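Kategorie: Wohnen & Haushalt | Forschungsbeiträge
2 Kommentare · 9 Mal geteilt

3.2 Zwischenablagen im Schlafraum

Die Auswertung der Haushaltstagebücher bestätigt zunächst einen Befund, der bereits in der Voruntersuchung in Grurna erkennbar war: Der Weg der Wäsche durch die Wohnung verläuft in den seltensten Fällen direkt vom Trockenplatz in den Schrank. Von den insgesamt 2,656 Tagebucheinträgen, die sich auf den Umgang mit sauberen Textilien beziehen, nennt die Mehrzahl mindestens eine Station, an der die Kleidungsstücke vorübergehend abgelegt werden. Diese Stationen werden im Folgenden als Zwischenablagen bezeichnet. Der Begriff schließt an die Terminologie von Pakzad an, weicht von ihr jedoch insofern ab, als auch Ablagen von sehr kurzer Dauer erfasst werden.

Die Untersuchung umfasste 333 Haushalte in Vostville. Erhoben wurden neben der Wohnungsgröße und der Zahl der Personen auch die Lage des Waschplatzes, die Art der Trocknung sowie die zeitliche Verteilung der einzelnen Arbeitsschritte. Haushalte, die ihre Wäsche vollständig außer Haus geben, blieben unberücksichtigt. Die Tagebücher wurden von jeweils einer Person geführt; Angaben über die Tätigkeit anderer Haushaltsmitglieder liegen daher nur mittelbar vor und sind mit entsprechender Zurückhaltung zu lesen.

Unter den genannten Zwischenablagen nimmt das Bett eine Sonderstellung ein. Es bietet eine große, auf Hüfthöhe oder knapp darunter liegende Fläche, steht in der Regel in unmittelbarer Nähe des Kleiderschranks und ist tagsüber zumeist frei. Zugleich ist seine Nutzung als Ablage zeitlich begrenzt – spätestens am Abend muss die Fläche geräumt sein. In den Tagebüchern wird dieser Umstand wiederholt als Vorteil beschrieben. Eine Teilnehmerin vermerkt, sie lege die gefaltete Wäsche absichtlich auf das Bett, »damit sie nicht bis zum nächsten Waschtag liegen bleibt«. Stühle und Sessel weisen eine solche natürliche Frist nicht auf, und die Liegezeiten fallen dort deutlich länger aus.

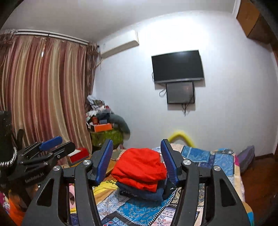
Abb. 9: Gefaltete Kleidungsstücke auf einem Bett.

Zu unterscheiden ist ferner zwischen der Ablage vor und der Ablage nach dem Falten. Im ersten Fall dient die Fläche als Arbeitsplatz, im zweiten als Wartezone. Beide Nutzungen gehen im Alltag häufig ineinander über, folgen aber verschiedenen Ordnungen. Beim Falten wird überwiegend nach der Reihenfolge gearbeitet, in der die Stücke dem Korb entnommen werden; die Sortierung nach Personen oder nach Schrankfächern erfolgt erst beim Stapeln. In Haushalten mit mehreren Kindern kehrt sich dieses Verhältnis um. Hier wird zuerst nach Personen getrennt und anschließend gefaltet, wobei die Stapel der älteren Kinder oftmals ungefaltet weitergereicht werden.

Die Stapelhöhe erwies sich als weniger aussagekräftig als erwartet. Niedrige Stapel aus wenigen Teilen entstehen sowohl in kleinen Haushalten mit geringer Wäschemenge als auch in großen Haushalten, in denen streng nach Fächern sortiert wird. Eine Deutung als Maß für die Arbeitsbelastung, wie sie Zieliński vorschlägt, lässt sich anhand des vorliegenden Materials nicht stützen. Aussagekräftiger ist der Zeitpunkt des Einräumens. Wird am Montag gewaschen, so verteilt sich das Einräumen über den gesamten Abend; an den übrigen Werktagen konzentriert es sich auf die Zeit unmittelbar vor dem Zubettgehen.

Hinsichtlich der Möblierung ergibt sich ein uneinheitliches Bild. In der Wohnanlage Fusance, deren Schlafräume mit einer festen Ablage neben dem Schrank ausgestattet sind, wurde diese Ablage in den Tagebüchern nur vereinzelt für Wäsche genutzt. Die befragten Haushalte gaben an, sie sei zu schmal oder bereits mit anderen Gegenständen belegt. Für die Planungspraxis folgt daraus, dass eine zusätzliche Fläche allein die Nutzung des Bettes kaum verdrängt, solange sie das Falten und das Stapeln nicht gleichermaßen zulässt.

Einschränkend ist anzumerken, dass die Erhebung im August begann und die Trocknung im Freien in den ersten Wochen überwog. Inwieweit sich die Zwischenablagen bei Trocknung in der Wohnung verlagern – etwa in den Flur oder in das Wohnzimmer –, wird in Abschnitt 3.3 anhand der Wintereinträge behandelt.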